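Fendstead Surgical Skills Center
Frequently Asked Questions for Course Participants

Who may enroll?
Courses are open to surgical residents, practicing surgeons and operating room nurses. Applicants from outside Raltport should send a letter from their department head to Rosemarie Wendt in the enrollment office.

What does a course cost?
A deposit of $200 is due at registration and is credited toward tuition. It is refundable up to 7 days before the first session.
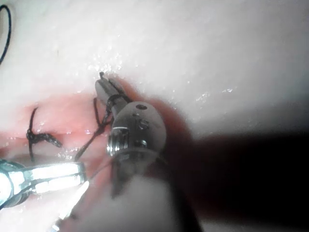 What should I practice before I arrive?
Participants are expected to tie a square knot with either hand and to have read the chapter on wound closure in the course manual, 88 pages in all. Practice at the Center is done on synthetic tissue pads. A pad is pale and soft, with an incision area already in it, and its surface may carry droplets of water when in use. Pads are supplied – please do not bring your own.

Are meals provided?
Coffee is served from 7 a.m. Lunch is included on full days. Dietary requests should be sent with the registration form.

Will I receive a certificate?
Yes. Certificates are signed by the course director, Dr. Ha-neul Jin, and mailed after the final session. Replacement copies may be requested from the enrollment office.

Is parking available?
Parking is free in the north lot. Overnight parking requires a permit.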